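About us

Dommont – office storage and furniture, second-hand and new

You have probably read a few of these pages already if you are fitting out an office. They tend to say that the company is passionate about workspaces. We aren't sure what that would involve. We sell cupboards, desks and partitions, we put them where you want them, and we take away the ones you had before.

Dommont began as a house clearance business in Oltden, with two vans and a lock-up behind the station. Offices came later, when a firm of surveyors asked us to empty a floor and we saw how much of what they were throwing out had nothing wrong with it. Most of it was cupboards. We still have one, with the original key, and it holds our tea.

What we do

The bulk of our work is storage. People ask us for more of it than they need. A typical enquiry asks for tall cupboards along a whole wall, and when we visit there are three old printers in the existing ones and a box of lanyards. We will say so. Some customers don't like this and buy the cupboards from someone else, who will be very happy to sell them.

We supply low cabinets with doors, open shelving, desks in rows or singly, and screens to go between them. We also stock loose parts – shelves, backs, doors, hinges, the little pegs that always go missing – for the Bivier and Cheng ranges, including several lines you can no longer order new. If you have a cabinet with a sagging shelf, ask us for a shelf before you ask us for a cabinet.

What we don't do

We don't do mood boards. We don't offer a "storage audit", having looked at what other companies charge for one and what you get, which as far as we can tell is a person opening your cupboards and writing down what is in them. You can do that yourself in an afternoon. We don't believe in clear-desk policies where there is nowhere to put the things from the desk. And we won't tell you a piece of furniture is sustainable. It may last a long time if it is put together properly and not dragged across the car park.

Where to find us

The showroom and workshop are at 2336 Mill Approach, Oltden. The number puzzles delivery drivers, as the road is a short one. We open at eight and the workshop shuts at four, though the phone is usually answered a bit after that. September is our busiest month and you should expect to wait.

The showroom floor is set out as a working office, with desks and partitions and the cabinets standing open so that you can look inside. Please do. Put your hand flat on the shelf and lean on it. Too many people choose a cupboard by its doors, and then find that their files are slightly too tall for it.
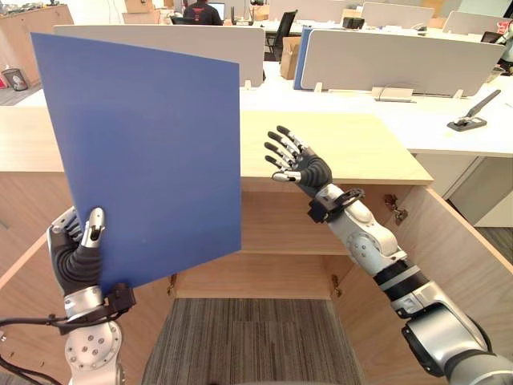

Bivier's own fitting notes say that a low cabinet should be emptied before any shelf is moved, and that the height should be set from the tallest thing going in, with a finger's width left over. We agree with the first part. A finger's width is mean, in our view, and anyone who has tried to get a full lever arch file out of a tight shelf will know why. We leave two.

Prices

They are on the tickets. Second-hand pieces cost less if they are marked, and we show you the marks first. Delivery within Oltden is included, upstairs too, provided the thing will go round the corner of your stairs. Measure the corner. We have been told many times that it will be fine.

If you want a quotation, send us the width, height and depth of the space and a list of what has to go in it.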